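Forum > House and Garden > Laundry and Cleaning
Thread: Non bio or bio for towels?? (smell wont go)

parveen_m
March 5, 2024
Right, at my wits end. Towels come out fine, dry fine, then the minute anyone uses one -- wet dog. Been like this since November. Washing at 40, non bio, capful of softener. Machine is a Camargo, 9 kg drum, not old. Do I switch to bio or is it the machine?

Obinna T
Softener. Stop using it. Coats the loops and they hang on to everything. Bio powder at 60, nothing else in the drum.

gillel_road
Agree on the powder, disagree on the softener. Used it for 20 years, no smell. Its the 40 wash doing it. Also check the door seal, pull it right back and have a look in the fold. Mine was grim.

parveen_m
Seal is black in places. Lovely. Will scrub tonight.
Is powder really better than liquid? I only ever buy liquid, less mess.

Paweena S
Powder has bleach in it, the liquids mostly dont. Thats the whole difference for towels. Colour powders usually leave it out as well so read the back of the box. I keep liquid for darks and powder for whites and towels, two boxes, bit of a faff but there you go.

Obinna T
What Paweena said. And stop overfilling. Half a drum for bath towels.

Paweena S
Also -- dont go by the bottle. Everything is brightly coloured with a big cap and the scented stuff looks just like the detergent. My sister did a month of washes with nothing but softener in. Read the label, every time, even if you're in a rush. 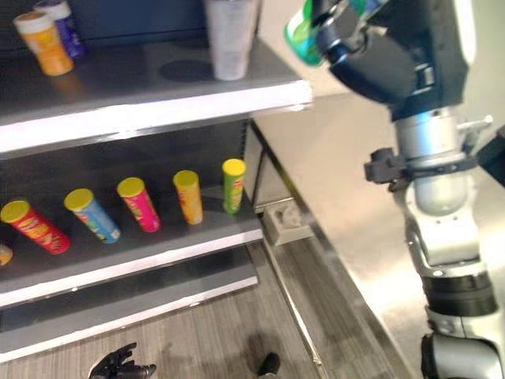 Fatima Adeyemi: soda crystals are worth a go before you spend on anything else, a mug of them in the empty drum at 90 and then the towels straight after on a hot wash.

gillel_road
Soda crystals yes, but not with vinegar at the same time, they cancel out. People do this constantly.

Obinna T
Vinegar is a waste of time full stop. And not great for the rubber.

gillel_road
Been putting vinegar in the rinse for years, rubber is fine. Same seal as when I bought it.

Obinna T
The one that was grim?

gillel_road
Grim from fluff. Cleaned it. Fine now.

parveen_m
Ok so plan is -- scrub seal, hot empty wash with crystals, then towels on 60 with bio powder, no softener. My youngest has eczema though, is bio going to set him off?

Parvathi Menon
Mine has it too and we were ok with bio as long as we did an extra rinse. Every child is diffrent though, I'd keep his towels seperate and stick to non bio powder for those. Non bio powder has the bleach in too, its only the enzymes missing. Ask the pharmacist if he's flaring up.

Paweena S
Seconding the extra rinse. And dry them quick. Mine sat in a heap in the basket overnight and I was back to square one.

parveen_m
Thanks all. Seal done, took two old toothbrushes. Drawer was worse than the seal, didn't even know it came out. Crystals going in now, towels after tea. Might have to wait for a decent drying day as the airer is full of school stuff.

Obinna T
Leave the door open between washes as well. And the drawer.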